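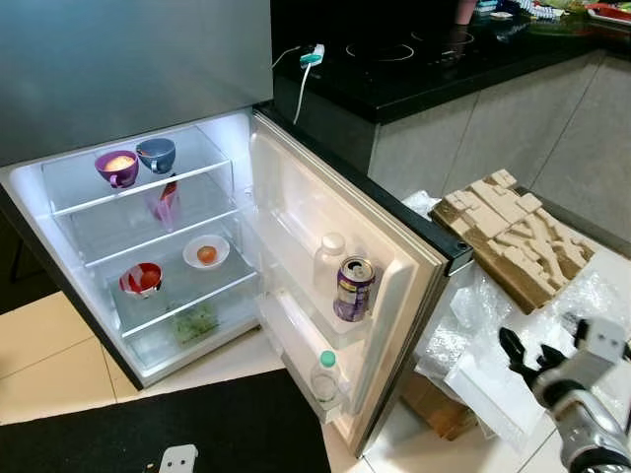

How do you show a robot a task without writing any code?

You do the task through the robot. Either you take hold of the arm and move it by hand, or you drive it from a set of controllers while it records what its cameras see and what its joints do, and later a model is trained on a pile of those recordings.

Mỹ Đỗ has been doing the second kind for most of a year, and she still talks about it like someone who got the job last Friday. She came to Welholm from physical therapy, of all places, and she thinks that helped. "I spent years watching how people reach for things," she says. "You know, does the shoulder go first, does the hand open early, do they lean. Then I sat down at the controls and it was the same stuff all over again! Only now I was the one with the stiff wrist."

The project she works on is called Catia, and it is run out of Ivlow. The goal is plain household work: opening a fridge door, getting something out, clearing a table, putting things in a bin. Mỹ loves the fridge door more than anything else in the program, and when I ask her why, she gets up and mimes it for me in the hallway.

"So a door isn't heavy, right? But the seal is holding it, and you pull and pull and nothing happens, and then all at once it lets go. If you're pulling too hard at that moment the arm flies back. A person just handles that. You've done it so many times that you ease off before you even know it. Through the controllers you don't feel the seal, so you have to watch for it. There's this tiny widening of the dark line down the side, and that's your cue."

Her first door took her four tries. She remembers wanting to throw the bad ones out, and learning that the team kept a couple of them, the ones where she had slipped off the edge and come back to it. A model that has only seen clean pulls, she explains, has no idea what to do after a miss.

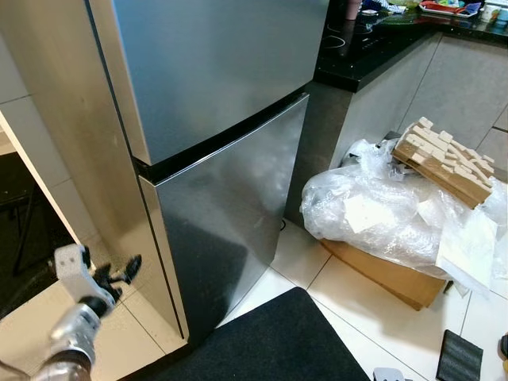

She also changes where she starts. If every recording begins with the base parked in the same spot, the robot gets very good at that spot and lost half a step away from it. So she'll back up, turn a bit, come in from the hinge side, come in low. "I used to think I should be consistent," she says. "And I should be, in how I do the grasp. But the way in needs to wander some. It took me ages to keep those two apart in my head."

I ask whether moving the arm by hand wouldn't be simpler. She has done that too, on an older arm the team nicknamed Després, and she is fond of it. You feel the weight of whatever you're lifting, and a beginner can get a decent motion on the first morning. The trouble is the two-handed tasks. "You've got your own two hands and both of them are busy holding one arm. And then you're in the shot! Your elbow is in every picture the robot takes, and you won't be there when it has to do the thing alone." With remote control she stays out of the way, and both arms are hers.

What about clutter? Most people would want to tidy up before recording. Mỹ laughs at this one.

"Oh, I like a mess. Give me a table with somebody's keys on it. A real home has a bag sitting there and a carton somebody meant to put back. If I clean all that off, I've made the task easier for me and I haven't done the robot any favors."
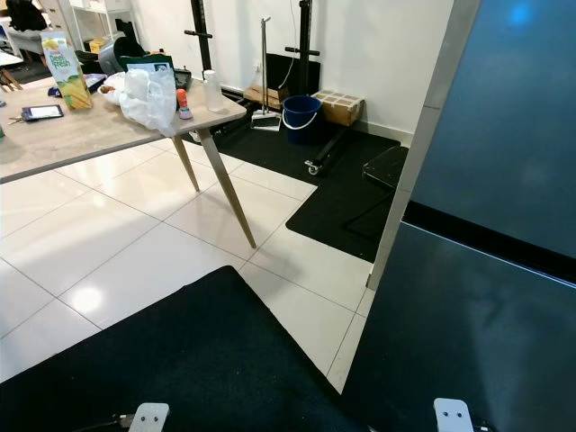 Keys, a juice carton and a plastic bag on the table, with the rack against the wall behind it.

The Catia set stood at 3331 recordings when we talked. Of those, 82 are Mỹ's from a single week in February, which she brings up with real pride, and then she spends longer on the ones she'd do over. She hurries when she is close to finishing. The hand comes in fast, the wrist camera smears, and the model gets nothing useful out of the very moment it needs most. Her fix is to breathe out before closing the fingers. She does it out loud. The people at the next station have started doing it as well. 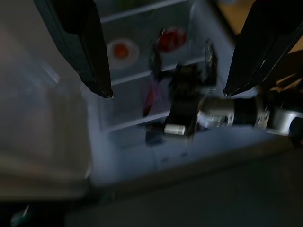

Wrist camera, looking down between the fingers into a gray-blue container, with plenty of motion blur.

She plays back her own recordings at the end of the day, on the wrist view first. It's a strange view to learn to read, she says, all fingertips and whatever is under them, and for weeks she ignored it and steered by the head camera alone. Now she checks it constantly. "The head camera tells you where you are. The wrist one tells you if you've got it. I wish I'd learned that on day one."

And the best part? She has to think about it, and then she's off again. "Watching it go by itself. I'm sitting there with my hands in my lap and the arm comes up to the door, and it does this little pause before it pulls. That's my pause! I do that. I didn't know I did that until I saw it do it."

She'd like to try drawers next, the sticky kind. She has one at home that she's been practicing on with her eyes half shut.

Related
Hand guiding or controllers: which to learn first
Setting up a wrist camera you can steer by
What to do with the takes that went wrong
A morning at Welholm in Ivlow
Sore thumbs and other operator complaints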